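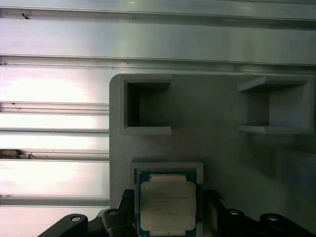 알루미늄 프로파일에 붙인 회색 출력물 거치대. 아래쪽에 CPU 하나.

요즘 작업대 벽을 알루미늄 프로파일로 짜고 부품 거치대를 3D 프린터로 뽑아 다는 게 유행이죠. 저도 따라가는 중이긴 한데, 이게 정말 서랍보다 나은지는 아직 모르겠습니다. 좀 투덜거려 볼게요.

우선 프로파일. 홈이 줄줄이 있으니 어디든 달 수 있다는 게 장점이라고들 합니다. 맞는 말인데, 한번 자리 잡은 패널을 옮겨 다는 사람을 저는 본 적이 없어요. 저도 작년 7월에 단 공구걸이가 아직 그 자리입니다. 그 정도면 합판에 나사 박는 거랑 뭐가 다른지.

그리고 홈에는 먼지가 낍니다. 판매 페이지 사진에는 절대 안 나오는 부분. 붓으로 털면 옆 칸으로 밀려갈 뿐이고, 청소기 노즐은 안 들어가고. 면봉으로 파내다가 이게 취미인가 싶어졌습니다.

빛 반사도 심해요. 조명을 조금만 세게 켜도 은색 면이 하얗게 날아갑니다. 작업등 각도를 네 번 바꿨는데 매번 다른 줄이 번쩍거리더군요. 무광 검정으로 살 걸 그랬나 했더니 그쪽은 긁힌 자국이 잘 보인다고 하고.

회색 패널 쪽은 그나마 마음에 듭니다. 무광이라 눈이 편하고, 모서리를 둥글린 것도 괜찮아요. 다만 출력물 표면이 살짝 거칠어서 손때가 타면 어떻게 될지는 두고 봐야겠습니다.

CPU를 벽에 보관하는 건 여전히 반신반의. 직사각형 홀더에 딱 앉혀 두면 보기는 좋죠. 그런데 정전기는? 먼지는? "괜찮던데요"라는 답은 많이 들었는데 얼마나 오래 두고 하는 말인지 물어보면 다들 조용해집니다. 저는 오래 둘 물건은 뚜껑 있는 케이스에 넣습니다. 벽에는 금방 다시 쓸 것만.

Drolwood에서 파는 벽걸이 정리 세트도 찾아봤습니다. 구성품이 14개 이상이라고 크게 써 놨는데 목록을 읽어 보니 절반은 볼트와 너트. 이걸 구성품으로 세는 건 좀 너무하지 않나요. Nygård 것은 훨씬 단정해 보이는데 칸 크기가 고정이라 CPU처럼 납작한 건 안에서 놀 것 같고요.

Skillik에 올라온 무료 도면도 받아 봤습니다. 다운로드 1,512회. 숫자만 보면 검증된 도면 같은데 실제로 뽑아서 써 봤다는 후기는 몇 줄 안 됩니다. 받아만 두고 안 뽑은 사람이 대부분일 거라는 데 한 표. 저도 그중 하나라 할 말은 없네요.

"15분이면 책상이 달라진다"는 영상들도 그만 믿기로 했습니다. 출력 시간 빼고, 치수 다시 재는 시간 빼고, 홈에 너트 떨어뜨려서 찾는 시간 빼고 15분이겠죠.

그래도 서랍을 뒤질 때보다 눈에 띄는 건 인정합니다. 서랍파로 돌아갈지는 CPU 말고 램이랑 나사통까지 올려 보고 정할게요. 혹시 벽에 1년 넘게 부품 걸어 두신 분 있으면 먼지 상태 좀 알려 주세요. 청소한 직후 사진 말고요.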